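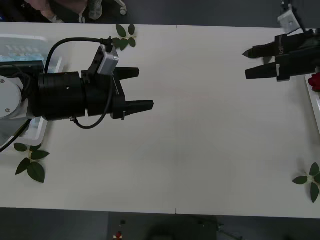 Kwesi Frimpong: does the right arm replan on its own, or does it wait for the left arm's grasp flag?

It waits. The planner holds the right arm until the left gripper reports closed. In build 101 the flag times out on thin stems and the task restarts from step 2.

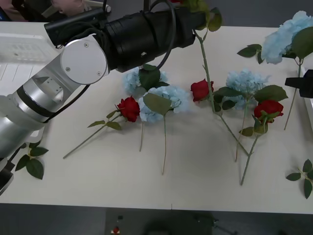 Etornam Appiah asked whether the stem mask was dropping out before the flag did. The logs say no. The mask is stable, but the width estimate falls under the closed threshold, so the grasp reads as empty.

Lowered the threshold in the Kendia config and reran. Flag now holds. New problem: wrist depth returns nothing on leaf sprigs.

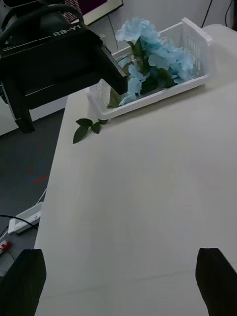 Elspeth Baxter: check the exposure lock first. We had the same gaps in November and it was auto exposure on the white table.

Locked it. Gaps are gone at rest and come back during fast wrist moves.
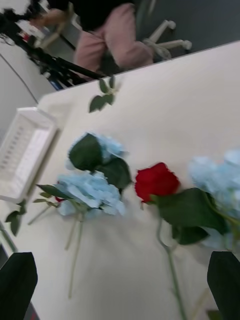

Detector now skips any image over the blur limit and keeps the last good pose for 3 cycles. Patch is on the branch. Leaving this open until the timeout is fixed too.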